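About Brarar

We make and sell plates, bowls and other plain things for the table.

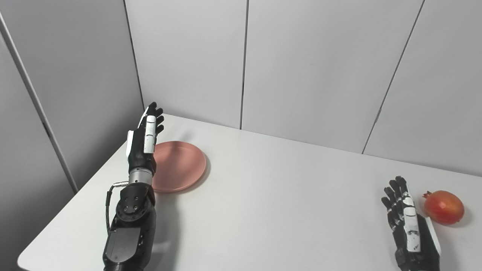

Brarar began with a cupboard that wouldn't shut. Dela Agbenyega had moved house with four half-sets of crockery, none of which stacked with any of the others, and she spent most of one October looking for plain, cheerful plates in a colour that wasn't white or grey. She found plenty that were lovely to look at and far too precious to eat beans on toast from, and plenty more that were sensible and rather dull. So she wrote to an old friend, Ayuba Essien, who had spent years buying kitchenware for other people's shops, and asked him whether it would be very silly to start one of their own. He rang back the same evening and they talked until past eleven.

The first order was 137 plates, all of one size, and they lived in Ayuba's hallway until they were sold (his family were very patient, and became good at walking sideways). We now have a proper stockroom with a packing bench, a kettle and a long window, and there are six of us, which feels just right. Last year we sent out a little over 2,000 parcels, and we still put a handwritten card in every one, so please forgive the handwriting if yours was packed late in the afternoon!

We keep the range small on purpose. Tisska is our everyday tableware, in soft matt colours, and it's where most people start. Cuervo is the darker range, a bit moodier and very good with a roast dinner. Durnumik is the newest, and covers the serving pieces: big shallow bowls, platters, and a jug we went back and forth over for so long that Dela's daughter drew a cartoon of it, which is now stuck to the stockroom door. Everything is meant to mix, so if you have a shelf of odds and ends at home already, you needn't start again from scratch.

Pinks are what we get asked about more than anything else. Our customers seem to be split between those who want something close to a blush and those who would like it warmer, nearer to salmon, and we have had some really delightful letters from both sides. Before we settle on any colour we put it on a pale table and live with it for a while, through breakfast and supper and on gloomy mornings too, and we try it with eggs, with greens and with a slice of plain cake. Of the 83 colour samples we have tried so far, most have gone home with one or other of us and are used for toast.

We sell single plates as well as sets, because things do get dropped, and we think it's a shame to have to buy four in order to replace one. If your colour has been discontinued, write to us anyway. Ayuba keeps a shelf of last ones and odd ones, and he enjoys a rummage.

Orders placed before noon are usually packed the same day. If something reaches you chipped or cracked, just send us a quick note with your order number and we'll get another in the post.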